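퇴원 후 48시간, 약 목록은 누가 맞추는가
마른비 재활병원의 복약 대조 절차

병원에서 요양시설로 옮기는 환자의 약 목록은 대개 세 벌이다. 퇴원 요약지, 원외 처방전, 시설이 입소 전부터 갖고 있던 투약 기록. 세 문서의 작성 시점이 다르고, 성분명과 상품명이 섞여 있으며, 중단된 약이 표시되지 않는 경우가 많다.

닐데일의 마른비(Marnby) 재활병원은 1월부터 이 대조 작업을 약제팀 업무로 옮겼다. 종전에는 입소 당일 근무 간호사가 맡았다. 바뀐 절차에서는 약사가 퇴원 전날 목록을 받아 성분, 용량, 투여 경로, 마지막 투여 시각의 네 항목을 확인하고, 불일치가 있으면 처방의에게 회신을 요청한다. 회신 기한은 48시간이며 항응고제와 인슐린은 당일이다.

첫 집계는 2024년 3월 23일 원내 회의에서 공개됐다. 대상 환자는 300명, 확인된 불일치는 994건이었다. 가장 많은 유형은 누락이었고 용량 차이와 중복 처방이 뒤를 이었다. 처방 변경으로 이어진 것은 520건이다. 나머지는 표기 차이이거나 처방의가 의도한 변경으로 분류됐다. 기한을 넘긴 회신은 41건으로, 대부분 외부 의원에서 처방한 약이었다.

약제팀을 맡은 하르시 마투르는 분류 기준부터 손봐야 한다고 본다. 현재 서식은 위장약 중복과 항응고제 누락을 똑같이 한 건으로 센다. 다음 판에서는 위해 가능성에 따라 세 등급으로 나누고, 상위 등급은 전화로 먼저 알린 뒤 서면을 남기도록 할 예정이다.

전산 문제도 남아 있다. 병원이 쓰는 프로그램 에타(Eta)는 퇴원 처방을 표로 내보내지만 시설 쪽 기록지와 열 순서가 다르다. 필요시 투약 항목은 비고란에 문장으로 들어가 자동 대조에서 빠진다. 약사는 이 부분을 손으로 옮겨 적고 두 번째 약사가 서명한다.

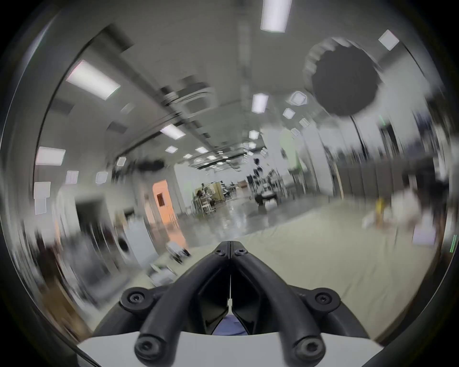

사티시 우파디아이는 서명이 두 개라고 해서 두 번 확인한 것은 아니라고 말한다. 두 번째 약사가 옮겨 적은 표만 보고 원본을 열지 않으면 같은 오류가 그대로 통과한다는 것이다. 그는 원본 쪽 번호를 서명란 옆에 적게 하자고 제안했고, 이 안은 개정 서식에 반영됐다.

보호자가 가져오는 약은 별도로 다룬다. 건강기능식품과 일반의약품은 처방 기록에 남지 않으므로 입소 면담에서 포장을 직접 확인하고 제품명과 복용 빈도를 기록한다. 포장이 없으면 '미확인'으로 적고 첫 주 안에 다시 묻는다.

개정 서식은 치마(Cheema) 병동에서 먼저 쓴다. 다른 병동의 적용 시기는 정해지지 않았다.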